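Nukine 소프트웨어 자주 묻는 질문: 핸드헬드 시연에서 정책 실행까지

최종 수정 10월. 기록기(Nukine Recorder), 변환 도구, 실행기(runtime)에 대해 들어온 문의를 모았습니다. 설치 문의는 설치 안내 페이지를 먼저 확인해 주십시오.
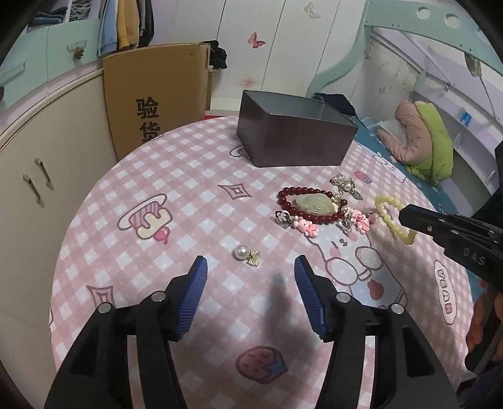 답변은 현재 배포 중인 안정 버전을 기준으로 합니다. 이전 버전에서는 설정 키 이름이 다를 수 있으며, 바뀐 키는 변경 내역에 정리되어 있습니다.

기록과 동기화

카메라와 그리퍼 폭 데이터의 시각이 어긋납니다. 어디서 맞춥니까?
기록 단계에서는 맞추지 않습니다. 기록기는 각 스트림의 원래 타임스탬프를 그대로 저장하고, 정렬은 변환 도구가 합니다. 변환할 때 sync_mode를 nearest 또는 linear로 지정하십시오. 그리퍼 폭에는 linear, 영상에는 nearest를 권장합니다. 고정 지연이 있으면 stream_offset_ms에 스트림별로 적습니다. 손가락을 빠르게 세 번 여닫는 동작을 에피소드 앞에 넣어 두면 calibrate_offset 명령이 영상과 폭 신호를 비교해 지연 값을 계산합니다.

양손 시연도 한 에피소드로 저장됩니까?
됩니다. 두 장치를 같은 세션에 등록하면 left, right 이름공간으로 나뉘어 한 파일에 들어갑니다. 두 장치의 시계는 세션을 시작할 때 한 번, 이후 20초마다 다시 맞춥니다. 한쪽 연결이 끊기면 에피소드에 partial 표시가 붙고 기본 설정에서는 학습 목록에서 빠집니다.

에피소드 길이에 제한이 있습니까?
한 에피소드는 최대 2,083프레임입니다. 넘으면 자동으로 다음 파일로 나뉘고 메타데이터의 continues_from 항목으로 이어집니다. 긴 정리 작업은 물건 하나를 옮길 때마다 끊어 기록하는 편이 나중에 걸러내기 쉽습니다.

인식과 위치 추정

무늬가 반복되는 식탁보 위에서 자세 추정이 튑니다.
체크무늬처럼 같은 모양이 되풀이되는 면에서는 특징점이 한 칸 옆의 점과 잘못 짝지어지는 일이 있습니다. 먼저 loop_closure의 min_inliers를 올려 보십시오. 그래도 튀면 작업 전에 방을 천천히 한 바퀴 비추는 매핑 영상을 따로 찍고, 에피소드는 그 지도에 대해서만 위치를 찾게 합니다(localize_only: true). 가구 모서리나 벽 장식처럼 한 번만 나오는 특징이 지도에 들어가면 결과가 훨씬 안정됩니다.

진주나 금속 장신구 같은 작은 물체가 분할되지 않습니다.
입력 해상도 문제일 때가 많습니다. 기본 전처리는 영상 전체를 줄여서 넣기 때문에 작은 구슬은 몇 픽셀만 남습니다. crop_around_tcp를 켜면 손가락 끝 주변을 잘라 원래 해상도로 한 장 더 넣습니다. 광택이 강한 표면은 깊이 값이 비는 경우가 있으므로 depth_fill은 끄고 컬러 영상만으로 시험해 보는 것이 좋습니다.

바닥의 인쇄 그림을 물체로 잡습니다.
분할 모델은 천에 인쇄된 딸기와 실제 딸기를 색과 윤곽만으로는 잘 구분하지 못합니다. 여러 시점의 마스크를 묶는 multiview_check를 켜십시오. 평면에 붙어 있고 높이가 없는 마스크가 제외됩니다. 다만 아주 얇은 물건도 함께 빠질 수 있으니 min_height_mm을 작업에 맞게 낮추어야 합니다.

계획과 제어

팔찌처럼 모양이 변하는 물체의 파지점은 어떻게 정합니까?
계획기는 중심점을 쓰지 않습니다. 고리 모양 물체의 중심은 비어 있으므로 마스크의 골격선 위에서 후보를 뽑고, 손가락이 양쪽에서 들어갈 여유가 있는 순서로 점수를 매깁니다. 후보 수는 grasp_candidates로 바꿀 수 있습니다. 물건이 서로 엉켜 있으면 separate_first 옵션이 가장 바깥쪽 물체를 먼저 고릅니다.

상자에 넣을 때 벽에 부딪힙니다.
벽이 바깥으로 벌어진 상자를 직육면체로 근사하면 안쪽 공간이 실제와 다르게 잡힙니다. 충돌 모델을 box에서 convex_parts로 바꾸십시오. 계획 시간이 늘어나지만 접근 높이를 따로 손볼 필요가 없습니다.

정책 출력이 떨립니다.
행동 묶음(action chunk)이 바뀌는 경계에서 생기는 현상입니다. 실행기의 blend_steps를 2 이상으로 두고, 추론 지연이 제어 주기보다 긴지 latency_report로 확인하십시오. 사내 시험 장비에서 기본 정책의 추론 지연은 173ms였고, 이 값이 묶음 길이보다 짧으면 비동기 실행이 가능합니다.

도구와 호환성

Kragh 형식의 데이터를 가져올 수 있습니까?
가져오기와 내보내기를 모두 지원합니다. 손목 좌표계의 축 방향이 다르니 변환할 때 --frame kragh를 반드시 붙이십시오. 빠뜨려도 오류는 나지 않고 회전만 틀어집니다.

Mullar 제어기에서도 실행됩니까?
위치 제어 모드만 됩니다. 힘 제어 모드는 시험 중이며 배포 일정은 정해지지 않았습니다.

시연이 몇 개나 필요합니까?
작업과 환경에 따라 다릅니다. Ulmont 예제 저장소의 장신구 정리 작업은 에피소드 299개로 학습했습니다. 같은 방, 같은 탁자에서만 모은 데이터는 장소가 바뀌면 성능이 떨어지므로 물건 배치와 조명을 바꿔 가며 모으십시오.

오류를 신고할 때 무엇을 보내야 합니까?
bundle_logs 명령이 만드는 압축 파일과 문제가 난 에피소드 번호를 보내 주십시오. 영상은 기본적으로 포함되지 않으며, 필요하면 --with-video를 붙입니다. 집 안에서 기록한 영상은 보내기 전에 내용을 확인하시기 바랍니다.

관련 문서: 설정 키 전체 목록 | 좌표계 규약 | 변경 내역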